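Stokerside gripper cell

The Stokerside gripper cell is a small robot work cell used for handling cutlery and light tableware. It stands in the Cliltwood workshop and is known in most of the paperwork as Cell 3, though there is no Cell 1 or 2 any more. The cell is mostly of interest for its upkeep routine, which was written up in full and later copied by other users of the same kind of gripper.

Contents
1 Layout
2 Gripper
3 Setting up
4 Routine care
5 Faults and repair
6 Records
7 See also

Layout

One bench, one arm, one rack of hand-held grippers. The hand-held units have the same jaws and linkage as the one on the arm, so that a task can be done by hand first and then passed to the arm. Bench height is fixed. The arm base is bolted through the bench top into a steel plate, four bolts, checked monthly.

Power comes in from the left, air from the right. Air is not used by the gripper itself, only by the blow-off nozzle. Early drawings show the two swapped over and should be ignored.

The control box was supplied by Yaman and sits under the bench on a shelf. It was moved there from the wall in August after the cable run was found to be too short for full reach. Software on the box is called Instead, an in-house program, and handles jaw opening, grip force and the stop circuit. Older notes call it the jaw program. Same thing.

Gripper

Parallel jaw type, driven through a linkage. Two jaw blocks meet on a flat face. Each is held by screws from the front, so a worn block can come off without stripping the arms. Behind the blocks are the inner arms, which spread outward as they go down, and then the wider outer arms on larger pivots. The pivots are bushed.

Play in the bushes is the main source of trouble in this design. A little at the pivot turns into a lot at the jaw tip, and thin items such as fork handles show it up first. Cups and bowls will still pick perfectly well on a gripper that has gone quite slack, which is why the cell is tested on cutlery and never on cups.

Jaw travel is set by a stop screw at the back of the body. Turn in to reduce opening. The screw has thread lock on it from the factory and needs to be warmed before it will move.

Setting up

Set-up is done from cold, with the gripper closed. The seam between the jaw blocks is looked at first, against a light. It should be even from top to bottom. A wedge of light means a block has been put back crooked, or that grit has got behind it.

After that the fork test. A fork and a knife are laid on a tray, side by side and not touching, and the gripper is brought down at a slant and closed on one handle, then the other. Polished steel is used on purpose. A dull practice piece grips too easily and will pass a gripper that is not fit for work.
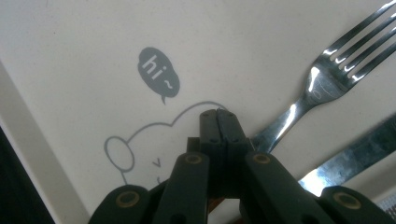

Both handles should lift without the item swinging round. If the fork turns in the jaws, the grip is off centre and the tips want shimming. If it drops, check force before anything else. The default in Instead is low and is put back to default every time the box is restarted, a known nuisance which has not been fixed.

Approach angle matters more than the written procedure suggests. Too steep and the jaw tips touch the tray before they reach the handle, too shallow and the outer arms foul the rim. The cell notes give no number for this. New operators are told to practise with the hand-held unit untill they can do it without scraping.

Last step, zero the jaw position in the software with the blocks closed. Doing this with anything between the blocks, even a bit of tape, throws out every opening afterwards.

Routine care

Daily: wipe jaw faces, dry cloth. No solvent on the pads. Open and close a few times and listen. A click on closing is usually a loose block screw.

Weekly: nip up block screws in a cross pattern. Check outer pivots for side play by hand. Blow out the linkage, with the power off.

At 2,000 cycles: one drop of light oil on each bush, wipe off the rest. Over-oiling was common in the first months of the cell and led to crumbs and dust packing round the inner arms. The oil also creeps down to the jaw faces and then nothing grips.

Cutlery used for testing is washed and dried before use and kept apart from the canteen stock. Bent tines don't matter. Bent handles do.

Faults and repair

The best recorded fault is the bush failure at 1,632 cycles, short of the first oiling interval. Symptoms: fork handle picked cleanly on the left side of the bench, dropped on the right. Time was lost on the arm calibration before anyone checked the gripper. One inner bush had worn oval. It was pressed out, a new one pressed in, and the pair on the other side changed as well so the two matched.

The job took 170 minutes, most of it spent on the pin, which had been fitted dry and had seized. Pins are now greased on assembly.

Other faults seen on the cell:

Jaws close but will not hold. Force at default after a restart. Set it again.

Jaws stop short of closed. Grit in the linkage or a bad zero. Clean first, then zero.

Stop circuit trips for no clear reason. Connector at the control box not fully home. Push untill it latches.

Tips marking the tray. Angle too steep, or pads worn down to the metal. Change pads in pairs.

Jaw blocks are not repaired. A block with a chipped corner is thrown away, as filing the face flat shortens it and the two sides no longer meet in the middle.

Records

Cycle counts are read off the control box and written in the cell book. The count is lost if the box is replaced, so the old figure has to be carried over by hand. The current book starts on 9th January. The previous one is kept at Cliltwood but has pages missing, including most of the notes on the original pads.

See also

Parallel jaw gripper
Bush (bearing)
Work cell
Preventive maintenance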